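報道関係各位

18/7/21
Naroden株式会社

両手把持作業のデータ収集サービス「Keditz」の提供を開始
手持ち式グリッパーによる卓上作業の収録から区間注釈、納品前検査までを一括受託

Naroden株式会社(以下、当社)は、ロボットアームによる把持・移載動作の学習に用いる作業データの受託収集サービス「Keditz」の提供を本日より開始します。作業者が手持ち式グリッパーを操作し、日用品や食品を対象とする卓上作業を行い、その映像と開閉量を時刻同期した状態で納品するサービスです。収録計画の立案、対象物の調達、収録、区間注釈、検査を当社が担当し、依頼者は作業仕様書の確認と受入判定のみで導入できます。

背景

把持動作の学習データを実機の遠隔操作で集める場合、アームの設置場所、安全柵、操作者の習熟が収録量の上限を決めます。アームの可動域に合わせて机や棚の配置を固定するため、収録環境の種類も増やしにくくなります。手持ち式グリッパーを用いる方式では、作業者が工具を持って移動できるため、設置工事を行わずに収録場所を変更できます。

一方、この方式には固有の課題があります。作業者ごとに手首の角度や接近速度が異なること、開閉量の記録と映像の時刻がずれること、把持に失敗した試行の扱いが収録者の判断に委ねられることの三点です。当社は5月まで実施した試験運用で、これらを作業仕様書と検査手順の側で管理する方法を整備しました。Keditzはその手順を標準化し、外部に提供するものです。

サービスの構成

Keditzは次の工程で構成します。

作業仕様書の作成
依頼者の用途に応じて、対象物、初期配置、終了条件、許容する把持姿勢を文書化します。標準仕様書として139件の作業を用意しており、そのまま採用することも、条件を変更して使用することもできます。標準仕様書は対象物の性質により11区分に整理しています。区分には、球形に近い食品、不定形の食品、薄板状の物、布製品、取っ手付き容器などを含みます。

収録
1組2台の手持ち式グリッパーを使用し、片手作業と両手作業のいずれにも対応します。収録場所は、当社の収録室、当社が手配する室内、依頼者の施設から選択できます。卓面の材質、照明条件、背景物の有無は仕様書で指定できます。指定がない項目は固定せず、収録ごとに変化させます。

区間注釈
接近、接触、閉動作、持ち上げ、移動、解放の各区間に境界時刻を付与します。両手作業では左右の工具に個別の区間列を付与し、一方の動作が他方の待機を前提とする箇所に依存関係の標識を付けます。注釈には当社の編集ソフトウェア「Mivimico」を使用します。

検査
映像と開閉量の時刻差、欠落フレーム、終了条件の充足を自動で判定し、そのうえで検査員が目視で確認します。不合格となった試行は削除せず、理由の符号を付けて別領域に格納します。失敗試行を学習に利用する依頼者には、この領域も納品対象に含めます。

納品形式

納品物は、試行単位の映像ファイル、開閉量および工具姿勢の時系列ファイル、区間注釈ファイル、作業仕様書、検査記録です。工具姿勢は作業開始時の基準姿勢に対する相対値で記録します。依頼者のアームの座標系への変換式は、手先形状の図面を受領した場合に限り作成します。

時系列ファイルの時刻はすべて試行開始からの経過時間で表記し、収録日時は別のメタデータに記載します。左右の工具の識別は作業者から見た左右を基準とします。作業中に持ち替えが発生した試行は、識別子を維持したまま注釈欄に記録します。

作業者の氏名、音声、顔の映り込みは納品物に含みません。顔が映り込んだ区間は検査工程で検出し、ぼかし処理または試行単位の除外のいずれかを仕様書の指定に従って行います。

プラン

次の3プランを提供します。

標準プラン
標準仕様書から作業を選択し、当社の収録室で収録します。対象物は当社が調達します。

環境指定プラン
収録場所と卓面条件を依頼者が指定します。作業仕様書の変更を含みます。

個別設計プラン
新規の作業仕様書を作成し、必要に応じて指先パッドの交換と基準姿勢の再設定を行います。依頼者の施設での収録は本プランで対応します。

料金は作業の件数、試行数、注釈の粒度に基づき個別に見積もります。最小発注単位は1作業です。途中で試行数を追加する場合、同一の仕様書を適用する限り初期費用は発生しません。

収録品質に関する評価

試験運用には、食品の箱詰め工程の自動化を手がけるGoel社が参加しました。同社で把持計画を担当するEtornam Darko氏は次のように述べています。
「評価の対象としたのは、果実が互いに接触した状態からの取り出しである。単独で置かれた対象物の把持データは既に保有していたが、隣接物を押しのけずに指先を差し込む動作のデータが不足していた。注釈の境界時刻が左右別に付与されている点は、当社の学習処理にそのまま適合した。改善を求めたのは、半透明の容器を扱う作業の仕様書が少ないことである」

当社はこの指摘を受け、半透明容器に関する標準仕様書の追加を準備しています。追加分の提供時期は、確定後に改めて告知します。

収録作業の内容

両手での果実把持は、標準仕様書のうち「球形に近い食品」の区分に属します。大きさの異なる果実やミニトマトを1枚の皿に寄せて盛り、左右の工具で皿から取り上げる作業です。対象物同士の間隔は指定しません。指先を差し込む隙間の選択は作業者に任せ、選択した接近方向を注釈に残します。

りんごのように開口幅の大半を占める対象物では、軸のくぼみを上に向けた状態で側面から挟み、皿から持ち上げる姿勢を許容姿勢の一つとしています。もう一方の工具は同時に別の果実へ接近してよいものとし、左右の動作の重なりを制限しません。卓上に紙コップなど作業対象外の物がある配置や、縞柄のクロスを敷いた卓面、背後に棚や箱が並ぶ室内での収録も、環境の変化として扱います。

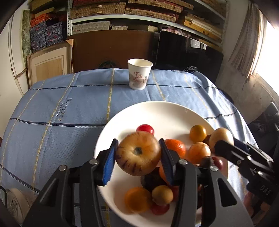
工具の取り扱いと校正

収録の開始前に、全開位置と全閉位置の確認、指先パッドの摩耗確認、左右の時刻合わせを行います。いずれかが基準を外れた場合、当該工具での収録は開始しません。食品を扱う作業では、作業の切り替え時に指先パッドを清拭し、果汁の付着が残る場合は交換します。清拭と交換の履歴は検査記録に記載します。

収録に使用した食品は再度の食用に供しません。表皮の破れや変形が生じた個体は、仕様書で傷のある対象物を指定している場合を除き、その時点で差し替えます。

制約事項

Keditzは次の作業には対応していません。加熱中の調理器具を扱う作業、刃物を把持する作業、薬品を使用する作業、屋外での収録です。把持力の実測値は標準の納品物に含みません。指先の力の記録を必要とする場合は、個別設計プランの見積もり時に可否を回答します。

手持ち式グリッパーで収録した動作には、依頼者のアームで到達できない姿勢が含まれることがあります。当社は到達可能性の判定を行いません。アームの機構情報を受領した場合も、納品物に対する性能の保証は行わず、動作の再現に必要な変換情報の提供までを範囲とします。

責任者のコメント

Keditz事業責任者 Qistina Osman
「試験運用で最も工数を要したのは、収録そのものではなく終了条件の定義でした。皿から離れた時点を成功とするのか、置き終えた時点を成功とするのかで、同じ映像の判定が変わります。標準仕様書では終了条件を観測可能な状態で記述し、作業者と検査員が同じ文面を参照する運用としています」

品質管理担当 Rizwan Kiani
「失敗試行の符号は、滑落、隣接物の転倒、視野からの逸脱などに分けています。複数の理由が重なる場合は、発生順に全て記録します。代表的な理由を一つに絞る処理は行いません」

受付方法

本日より、既存の取引先および新規の依頼者からの見積もり依頼を受け付けます。依頼時には、対象物の一覧、希望する収録環境、使用予定のアームの手先開口幅を記載してください。手先開口幅が未定の場合は空欄で構いません。標準プランについては、評価用の試行データと検査記録の見本を、秘密保持契約の締結後に提供します。

会社概要

商号:Naroden株式会社
事業内容:作業データの受託収集、注釈ソフトウェア「Mivimico」の開発および販売

本件に関する問い合わせ先

Naroden株式会社 広報担当 Salamatu Aidoo
見積もりおよび技術仕様に関する問い合わせは、当社ウェブサイトのKeditz専用フォームで受け付けます。

本資料に記載の仕様は発表時点のものであり、予告なく変更する場合があります。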